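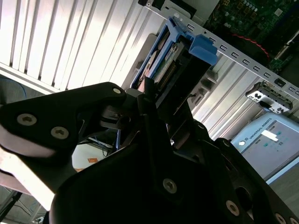

Blue drive caddy.

Sat 11 July. Sourdough starter log, Grunton flour against Sharifi rye. Both jars fed at a 1:5:5 ratio last night, lids resting on top. Grunton jar domed and smells of yogurt. Rye jar had already fallen back and smells sharper, close to nail polish. Kitchen was warmer than I like. Discarded most of the rye and fed it again with 52 g water, same weight of flour.

Mixed the dough from the Grunton jar: 300 g flour, 10 g salt by mistake. Too salty, I expect. Will bake it anyway.
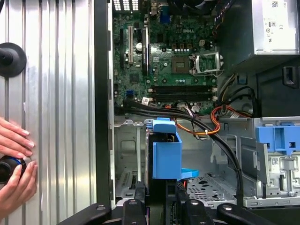
Birdie Fitzsimmons thinks the rye is simply hungry and wants it fed twice a day until it slows down. She would also stop using the tap water at Stosurham without letting it stand overnight.

Tried that in January with no difference I could taste, but the jar was in the fridge then. Will leave a jug out tonight.

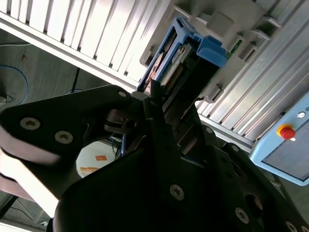
Vol. 5, p. 52

Second fold done. Dough still slack, tears at the corners. Sihan Peng has my good scraper, used a bowl lid.

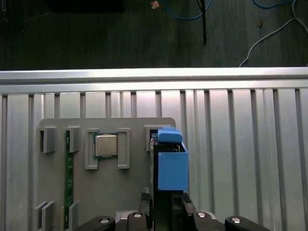
Shaped it loosely and put it in the fridge under a cloth. Bake tomorrow in the Zalura pot, lid off for the last part. Ask Sihan for the scraper.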